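Print this page | E-mail this article

3. Survey of Trail Users

3.1 Study area

The study covered the public trails on the edge of Clomberg, a mid-sized town with a river on its south side and low wooded hills to the north. Two routes were chosen. The Ninine Loop is a paved path along the river, used mostly by walkers, joggers and families with strollers. The Zoten Ridge Trail is a dirt path that climbs through the woods and is shared by hikers and mountain bikers. Both are free and open all year.

3.2 How people were counted and asked

Passing visitors were counted by hand at the main entrance to each trail during August. The two entrances were staffed from early morning until dusk – the ridge trail has no lighting and is little used after dark. A person who came through twice on the same day was counted twice, as there was no fair way to tell repeat visits apart.

In total, 3401 passes were recorded. Every adult who stopped at the entrance table was offered a one-page form, and the target was 1000 forms. We fell short of that, with 697 usable forms returned. Forms with no answer to the first question, on the purpose of the visit, were set aside. 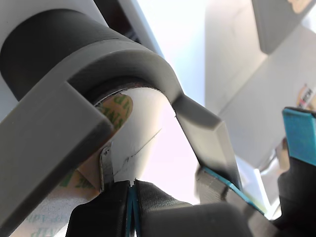
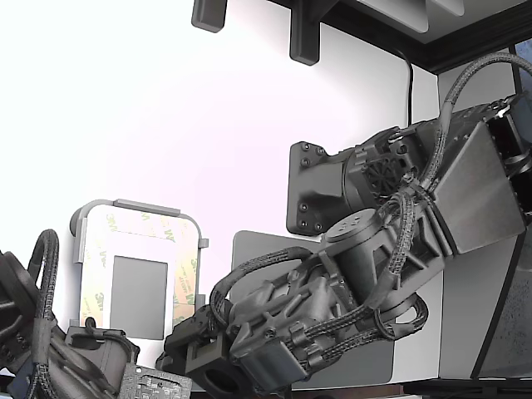
Figure 3. (a) Gray 3D-printed holder with a roll of tape. (b) Dark gray robotic arm, with its base plate fixed to a white wall panel.

3.3 Reasons for visiting

Exercise was the most common reason given on both trails. On the river path it was followed by walking a dog and spending time with children. On the ridge it was followed by cycling and by "getting away from traffic," a phrase we had put on the form after trying it out with a small group. Few people on either trail said they had come to look at birds or plants, though many wrote about them in the space for comments.

Visitors to the ridge had traveled farther. Some 80 of them had driven from Le Roux or beyond, and this group stayed longest. River path users mostly came on foot and went home the same way.

3.4 Complaints

Parking was the main complaint at the ridge entrance, where the gravel lot fills early on weekends. On the river path people asked for more benches and a second water fountain. Conflict between walkers and cyclists came up less often than we expected. Where it did come up, the writers nearly always named the same stretch – the narrow section below the footbridge, which is taken up again in Section 4.

Related items
Weekend use of town parks and playgrounds
Signs and wayfinding on shared paths
Parking at trail entrances: a short review

Contact: Hiu-tung Tam | Copyright notice | Back to top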